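Hikari opens its teaching kitchen in Bultville

2022-12-22

A kitchen worktop in Bultville has become one of the busiest spots in the building. Hikari, a small robotics group based in the town, has spent the months since May teaching a pair of robot arms to do everyday kitchen jobs, and the group has now begun sharing what it has learned.

The project is called Sokar. Its idea is easy to grasp: a person does the job through the robot, over and over, and the robot learns from those goes. 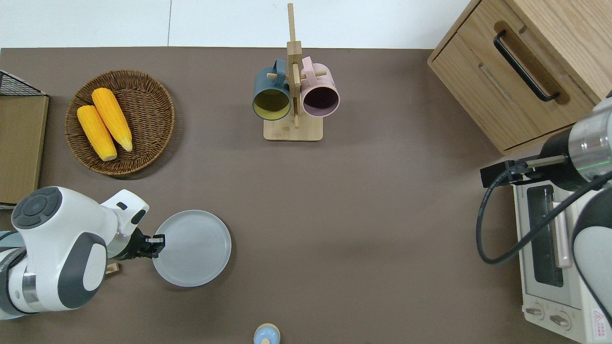
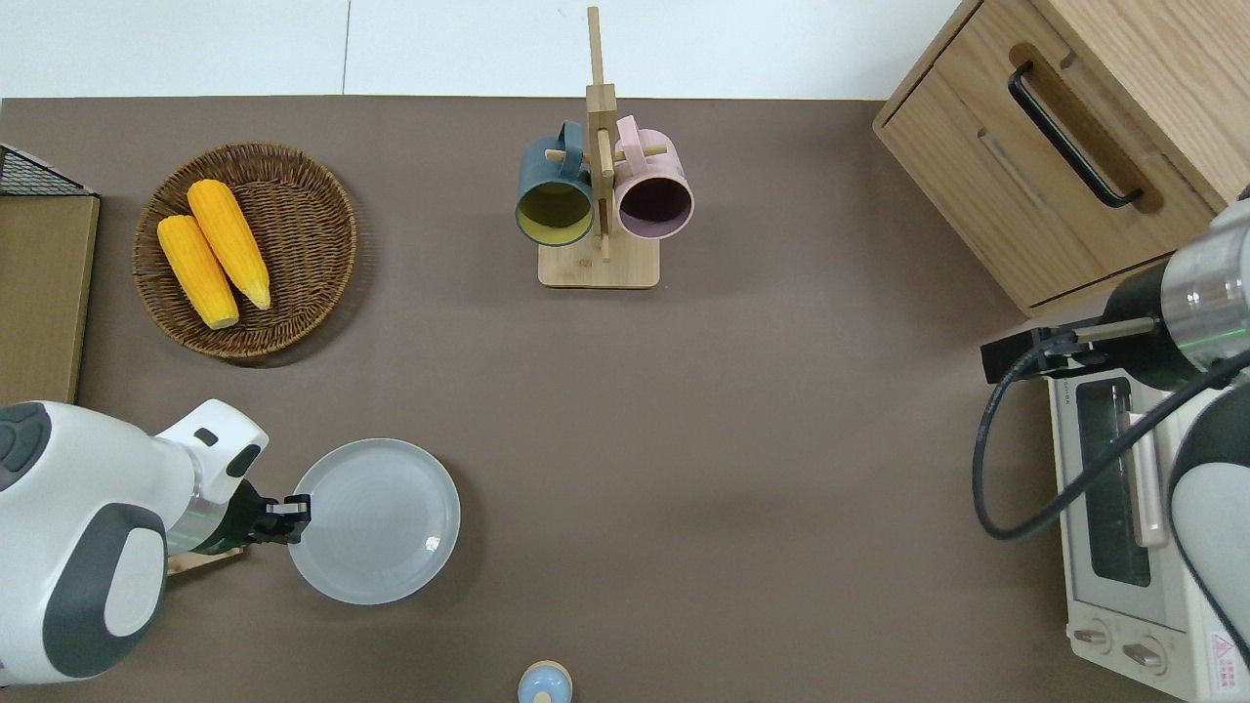
The left arm's gripper at the rim of a grey plate, with the mug tree, corn basket and toaster oven also on the table.

The operator works by remote control, with one hand guiding each arm. Every movement is recorded along with the camera view, so each attempt can be played back and used for training later. Hikari calls one full attempt a "run", and the collection now stands at 3,000 of them, spread over 16 different tasks.

Plates have turned into a favourite subject. A flat plate on a flat table gives a gripper very little to get hold of, and a person picking one up will tilt it, slide it or hook a finger under the rim without a moment's thought. Doing the same thing from a control desk takes real practice! New operators usually need a few sessions before their runs are smooth enough to keep, and 740 of the runs collected so far are plate runs of one sort or another.

Mugs bring a different kind of puzzle. Hanging one on a peg means getting the handle lined up, and the operator has to judge depth from a screen. The group says the best runs are often the slightly untidy ones, where the operator misses, backs off and tries again, as these show the robot how to get out of trouble as well as how to get things right.

The control software, Yazzie, was written in-house and has been through a good deal of change. Early versions passed on every small shake of the operator's hand, which made fine work tiring. The current one smooths the motion and lets the operator slow the arms right down for the last bit of a reach. It is a lovely thing to watch: an arm comes in at a fair pace, eases off, and settles beside the object.

Hikari is also trying a second way of teaching, in which a person takes hold of the arm and moves it through the job directly. This is quicker to learn but harder with two arms at once, so for now most of the two-armed tasks are still done from the desk.

Two more tasks are planned for the new year, both of them to do with drawers. Hikari also hopes to let local people have a go at the controls on open afternoons in Bultville, with times to be posted on the town noticeboard.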